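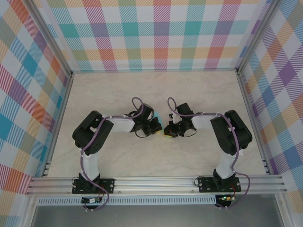
Cables, Clips and the Small Bench

Willora Workshop Notes, updated 2022-10-26

Last month's page was on glue and drew more mail than glue deserves. This one is for people whose bench is the size of a card table and whose cords have started to breed.

Clip the cable to the thing, leave a loop at the bend

A cable that runs along something should be held to it. Small white clips on a purple cable look tidy enough to make the rest of the shop feel judged. Wherever there's a joint, a hinge or a swinging lamp neck, let the cable rise in a loose arc before you clip it again. Pull it tight across a hinge and you'll be buying another cable, usually in the evening, when the store is closed.

To size the loop, bend the joint as far as it goes, hold the cable where the next clip will sit, and add two fingers' width. Then clip. If you clip first and bend second you will learn the same lesson I did with the drill press lamp.

Look under the bench too. I had a cord hanging down past the edge of mine for years, at exactly the height of a coat button. One clip under the lip fixed it. I had been meaning to get to it since April.

Buy one color and stick to it

Any color but black. Black cable disappears against black tools, black brackets and the general darkness behind a bench. I bought a roll of bright stuff on clearance, didn't like it, and now use it for everything. Power in one color and everything else in another is better still, if you have that kind of discipline.

Clips that stay stuck

Adhesive clips fall off for one reason in my shop, and it's dust. Wipe the spot with rubbing alcohol, let it dry, press hard, and leave the cable out until the next day. The ones I use came from Brorkuner in a bag of 27, of which five are still in the bag and one is on the cat's brush.

Screw-down clips are better on wood. Drill a pilot hole. I know you weren't going to.

A rail across the front

A length of aluminum extrusion along the front of a work area is the most useful thing I've added to a bench. Brackets bolt to it, slide along when you loosen them, and stay put when you don't. You can hang a lamp, a vise, a roll holder or a phone stand off it, and move the lot when you change your mind.

Some notes on it:
Use two screws per bracket, one at each end of the plate. One screw makes a pivot.
Get the slot nuts in before you cap the ends. Mine are capped with five nuts short, and they'll be that way for good.
Snug everything by hand, square it up, then go around again with the wrench.
Check the bolts after the first week of use. They settle.
Cut ends are sharp. File them before you lean over the rail, which you will do immediately.

A pale surface to work on

My old bench top was dark brown, and every small black screw that landed on it joined the witness protection program. A light beige panel is much kinder. A bit of marble pattern is fine, and hides the pencil marks. A pattern with specks the same size as your screws is a mistake I can describe in detail, having paid 17 dollars for it at the Memine outlet.

Whatever you lay down, don't glue it. Cut it to drop in, hold the corners with double-sided tape, and flip it when the first side gets ugly. When both sides are ugly it becomes a shelf.

Walls help

A bench with sides keeps small parts from leaving. It also keeps your elbows in, so put anything you reach for daily toward the middle and anything you feel guilty about in the corners. If two things on a bench stretch toward each other (lamp necks, say, or a pair of clamp arms), set them at full reach before you bolt them down and see that there's still a gap. Mine met in the middle, with some force. The Jayasinghe lamp has a dent in the shade and still works.

Matching left and right

Laying out both sides of a bench as mirror images is mostly vanity, but it does make repairs easier. When something on the left comes loose, look at the right and copy it. Mark the center of the rail with tape and measure outward both ways. Measuring from one end, then the other, gave me two centers almost an inch apart.

Leftover clips go in the jar by the door. The jar is full. Next page is on jars.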